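Plekari lake reopens to day anglers 9th August

Godoy Angling Trips is running the Plekari shuttle again after the bank repairs. Pickup 6 am from the Wallia ferry dock, back by early evening. Seats are $49 round trip, rods extra. Bring your own lunch, the snack bar is still shut.

Both ends of the lake are open, carp and catfish mostly. Barbless hooks only, no keepnets. The north jetty stays closed till September.
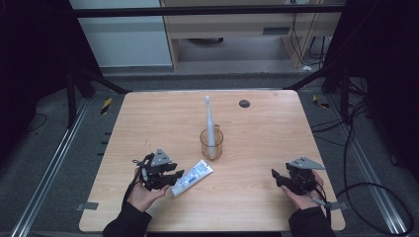 Overnight spots are back too, 217 dollars for a cabin, two anglers max. Booking is thru the Cisix desk at the dock, or ask the driver. Cabins come with beds and a kettle but no bathroom stuff, so pack your own toothbrush and toothpaste, an electric one is fine as there are outlets now. Towels can be rented.

Owner Sotiris Katsaros says 1,072 carp went in over the spring. "They're feeding hard at first light, don't sleep in." Night fishing for cabin guests only, and please keep teh noise down after ten. Cancelations need a full day's notice.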